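Rellar 4, demostración en simulación: notas tras la jornada de puertas abiertas de Fujimoto

Publicado el 19 de agosto de 2023

Fujimoto abrió su sala de demostraciones a integradores y prensa técnica. La mañana estaba reservada a Rellar 4, el entorno de simulación para celdas de clasificación con brazo articulado. Licencia anual por puesto: 419 euros. La presentación corrió a cargo de Sayaka Tsuchiya, responsable de producto, que trabajó sobre una tarea de recogida y depósito y aceptó preguntas sin turno fijo.
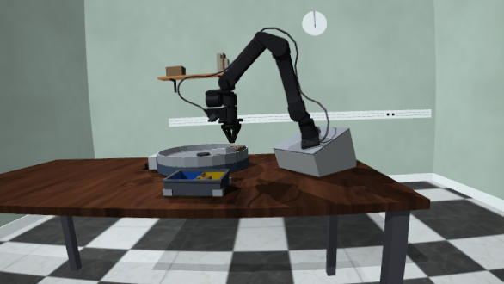 El instalador ocupa poco y la primera celda se monta desde plantilla. El editor permite colocar brazo, pedestal y recipientes con acotación directa, sin pasar por un fichero de texto. En la celda de la demostración, la pinza baja en vertical sobre la bandeja redonda y el destino es una cubeta con un compartimento azul y otro amarillo, delante de la bandeja y próxima al borde de la mesa. Es una disposición compacta, útil para comprobar giros de muñeca. El cable del brazo describe bucles amplios y proyecta su propia sombra sobre la madera. Pregunté si interviene en el cálculo de colisiones: por defecto no, hay que activarlo.

El motor de contactos es el de Vustska, con parámetros de fricción por material. En el equipo de la sala se mantuvo estable con un paso de 1000 Hz. Al subir el número de piezas, el tiempo de cálculo crece de forma apreciable, y la documentación no da una tabla de referencia.

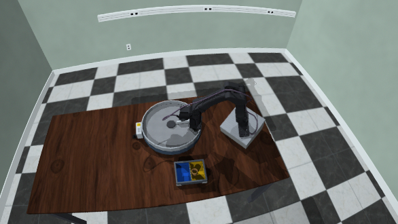
Tampoco indica qué ocurre con los registros cuando se interrumpe una ejecución. Tsuchiya confirmó que se conserva todo hasta el último paso completo – comportamiento correcto, pero debería constar por escrito. La exportación a formatos abiertos funciona; la importación de mallas propias exige simplificarlas antes a mano.

La cámara de muñeca es el apartado que más me interesaba. Se configura por separado, con óptica y ruido propios, y se puede consultar durante la ejecución. Con cuatro tubos cortos de pie y agrupados, dos grises y dos anaranjados, la vista desde la pinza deja ver bien las bocas y el interior en sombra, pero las puntas de los dedos quedan muy cerca del tubo inferior. Para ajustar una aproximación en esas condiciones conviene añadir una segunda cámara fija. Las sombras son suaves y creíbles; el moteado gris de la bandeja sirve para probar segmentación sobre fondo no uniforme.

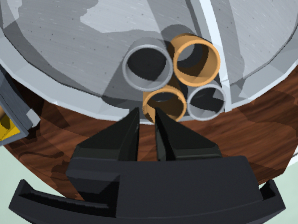

Eltthorpe distribuye el producto en España y anuncia soporte en castellano a partir de noviembre. De momento, manual en inglés y japonés, 22 ejemplos incluidos.

A favor: editor de celdas, cámara de muñeca, exportación. En contra: documentación incompleta, importación de mallas, cable excluido de las colisiones por defecto. Para un laboratorio que ya tenga flujo propio de simulación, el cambio no compensa todavía. Para empezar desde cero, el precio es razonable.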